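3.2 Folding frames and their covers

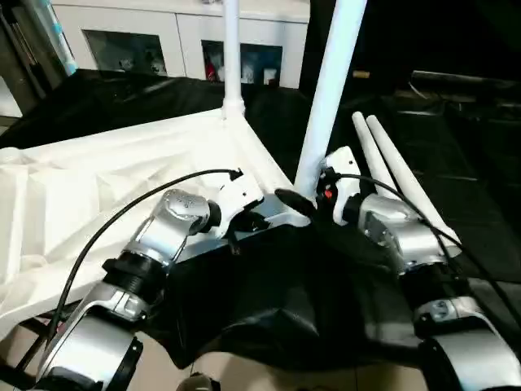 Collapsible frames covered with fabric are common in homes where floor space is short. They serve as drying stands, light wardrobes, play tents and screens, and most of them spend a good part of the year folded away. Earlier work on household storage has treated them as single objects with one stored size. In the homes we visited this was rarely how people dealt with them. The tubes, the connectors and the cloth were handled separately, and often stored separately as well.

Figure 4. Collapsible frame of white tubular members with fabric draped over it. A vertical pole rises from the hub connector.

We asked each household in the Flekthorpe sample to keep a short log of every time a frame was put up or taken down. The logs gave 137 usable entries. An entry was dropped if it did not say whether the cover had been on or off during folding, as this was the point we most wanted to compare. The Wiriya sample used the same log sheet with one extra line for remarks. Those remarks are quoted in Section 4.

Two ways of taking a frame down appear in the logs. In the first, the cover is removed, the joints are released, and the poles are laid together and tied. In the second, the cover stays on and the whole thing is gathered inward until it can be carried. People described the second way as faster, but they also reported more trouble the next time the frame was put up. The usual complaint was cloth caught in a joint. A smaller number of entries mention a pole that had slipped out of its connector inside the cover and had to be found by feel.

The connector was the part people had most to say about. Where several tubes meet at one hub, the order in which they are pushed in matters, and this order is easy to forget over a winter. One household marked the ends of its poles with colored tape. Another kept the original leaflet pinned inside a closet door. Most relied on memory and on trying the pieces until they fit. Entries made in August, when frames had been in regular use for some weeks, show far fewer remarks of this kind than entries made in early spring.

Draped cloth also changes how a person works on the frame. With the cover half on, the fabric hangs over the lower joints and has to be held aside while a pole is seated. People working alone tended to solve this by throwing the cloth over the top and starting from the middle. People working in pairs split the job, one steadying the upright and the other fitting the shorter pieces. Jocelyn Gauthier's coding notes separate these two patterns, and we follow her terms in the tables below.

Stored size was harder to record than we had expected. A bundle of poles tied tightly takes up little room, but the cover folded beside it may take up more than the poles do. We therefore measured both parts and added them. Where the frame had been folded with its cover on, we measured the bundle as found and did not ask anyone to tidy it first.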